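Buy the Boring Gripper

My opinion about grippers cost me most of a winter to form, so I want to write it down before the next sales season. I believe that small teams spend too much money and attention on the fingers of the robot, and too little on where the camera sits and how the two arms share the work. I did not always believe this. Two years ago I would have argued the opposite with anyone.

I work for Kingate, a small company which packs mixed orders for grocery shops. My colleague Kieran Mac an tSaoi and I are responsible for deciding which hand goes on which arm. In September we had three candidates. The Allano is a soft gripper with air chambers. The Cocco is a hybrid, with suction in the palm and three fingers outside it. The Omurex is a plain parallel gripper, two fingers that open and close, and a person could draw it from memory after seeing it one time.

On paper the Omurex should lose. Everybody in my field likes to show a soft hand closing around a tomato, and I also like to look at it. When the Allano came out of its box, half of the office walked over to try it on their own thumbs. For the Omurex, I signed the delivery note and went to lunch.

We gave all three the same kinds of jobs, and the job I care most about is fruit and a thin plastic bag. I chose it with some malice. A fruit is heavy and round and keeps its shape. A bag has almost no weight and no shape that you can trust, and it changes when you only breathe near it. A hand that is designed for one of them is usually wrong for the other. In our first month the Allano was very good with the peaches and hopeless with the bag, for the simple reason that its fingers are thick and round at the ends and cannot get under a film. The Cocco pulled the film into its own suction cup and then held it like a dog holds a sock.

The plain fingers could take an edge. They close flat, they are thin, and the person who operates them knows exactly where they will meet. I think this last point is undervalued. When I teleoperate a soft hand, I am guessing a little all the time, and after one hour the guessing has made me tired. With two straight fingers I guess less.
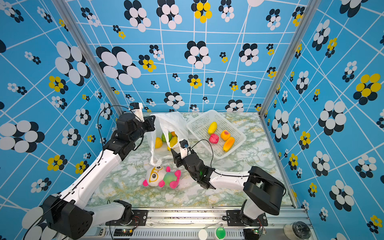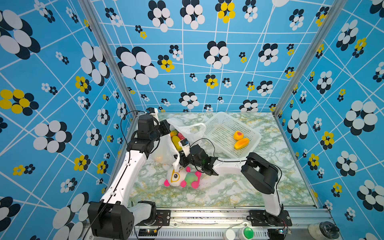

What should a small team buy first, a better gripper or a second arm?

The second arm, if the work includes anything that folds or sags. A bag needs to be held by one hand while the other hand does something to it, and no single gripper that I have tried can replace this. Buy two ordinary arms with two ordinary grippers and spend what remains on the cameras.

I know the argument from the other side, and it is not a stupid one. Esther Tanui, who taught me most of what I know about control, says that a good hand forgives a bad plan. If the fingers are compliant, the arm can arrive a little too low or too far to the left and the fruit is still picked up without damage. She is right about this. In our own trials we did 455 picks with each hand, and with single fruits the Allano failed less than the other two. If your whole business is apples going from a tray to another tray, please stop reading my essay and buy the soft one.

But most of us do not have such a clean business. We have apples, and then we have a net, a sleeve, a bag with handles, a box whose lid is half closed. Of the 149 failures we recorded for the Omurex, Kieran went through every one with the video, which I consider heroic. He found that only 41 were the fault of the fingers themselves. In the others the fingers went correctly to a wrong place. The operator could not see the edge of the film, or one arm was standing in front of the view of the other, or both arms wanted the same piece of table. You do not repair such things with silicone.

This is why I put the camera before the hand. A view from above shows you the layout, but it lies about height, and with a transparent bag it lies about almost everything. You cannot tell from up there if the finger is between two layers of plastic or above both. A small camera near the wrist sees this moment much better. Its weakness is that it goes where the hand goes, so if the hand is lost, the camera is lost together with it. I would not want to choose between the two views. If someone forced me, I would keep the wrist cameras and walk around the table with my own eyes.

There is also the matter of repair, which reviews seldom mention. We broke fingers on all three hands. A finger for the Omurex we printed before the end of the afternoon. For the Cocco we waited, and during this waiting we had one working arm, and all the nice comparisons in my spreadsheet had to wait also. A good hand which is in the post picks up nothing.

I should admit what still bothers me. Plain fingers leave marks on ripe fruit when the operator is in a hurry, and I have squeezed more than one mango in a way I was ashamed of. We glued thin rubber pads to the tips and it became better, but the pads come off, always on a day with visitors. Force limits in the controller helped more than the pads. Still, a limit that is gentle enough for a soft peach is too weak to hold the bag when the weight goes inside, and we change the value by hand between tasks. I do not have an elegant answer. Kieran wants to let the controller choose the value from the camera picture, and I want him to wait until we know what we are measuring.

My advice to someone with one budget and one table is to take the cheap parallel gripper, two times, and to use it until you are really angry with it. Write down every time what made you angry. In our case the list was mostly cables, views and elbows. The Allano is in the cupboard, and I take it out when we have only peaches.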